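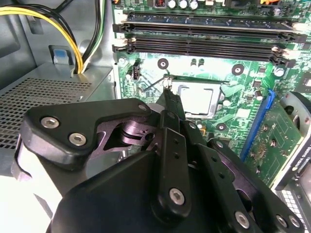
Section 2. Removing and refitting the processor

Applies to the Polero refurbishing bench set. Supplied by Prundier.

Read this section to the end before you touch the socket. The earlier edition claimed that anyone could change a processor in two minutes. We have taken that line out. Take as long as you like, and be suspicious of any guide that gives you a time.

Before you start

1. Shut the computer down, switch off the power supply and pull the cord out of the wall. Hold the front power button in for a few seconds.

2. Lay the case on its side with the cover off, on a firm table. The foam mat in the Polero set is fine for screws and small parts. We would not rest a full desktop case on it.

3. Clip the wrist strap to bare metal on the case. Paint does not count, however thin it looks.

4. Remove the heat sink and fan and unplug the fan lead from its header. If the heat sink will not lift, twist it gently from side to side. Do not pull straight up. Old paste can hold hard enough to bring the processor along with it.

Note: Memory modules and expansion cards can stay in place if your hand clears them. Plenty of guides tell you to strip the whole board first. We have never seen what that gains, apart from more connectors to put back wrong.

Opening the socket

5. Find the retention lever beside the processor. Press it down slightly, move it out from under its latch tab, and let it rise under control.

6. Lift the metal load plate by its edge. On some boards it is hinged, on others it may come away from the socket. Check which kind you have before you pull on anything.

Caution: With the plate open there is nothing holding the processor down. Do not tip the case.

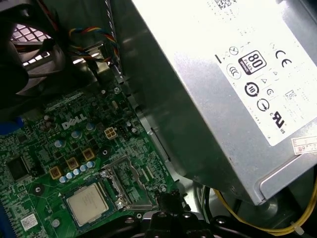

7. Wipe the old paste from the heat spreader with a lint-free cloth and a little isopropyl alcohol. Any markings on the metal are often faint, so clean first and read them afterward. Write the full marking on the record card. A seller's listing is not a record, and neither is a sticker on the outside of the case.

8. Hold the processor by two opposite edges and lift it straight up. Put it in a plastic tray with a lid. Pink foam sold as anti-static sometimes is and sometimes isn't - the McAlister tray in the set at least closes properly.

Refitting

9. Line up the notches or the corner mark with the socket and lower the processor flat. It should drop in under its own weight. If you find yourself pushing, stop and look again.

10. Close the load plate, bring the lever down and hook it under the tab. Some resistance is normal. Grinding is not.

11. Apply fresh paste and refit the heat sink. Paltelus paste is included, and the leaflet makes large promises about temperatures. Any decent paste will do, in a thin layer.

Note: Reconnect the fan before the power cord. If the computer starts and shuts off again within seconds, check the fan lead and the heat sink screws first. Order code for a replacement tray: 216.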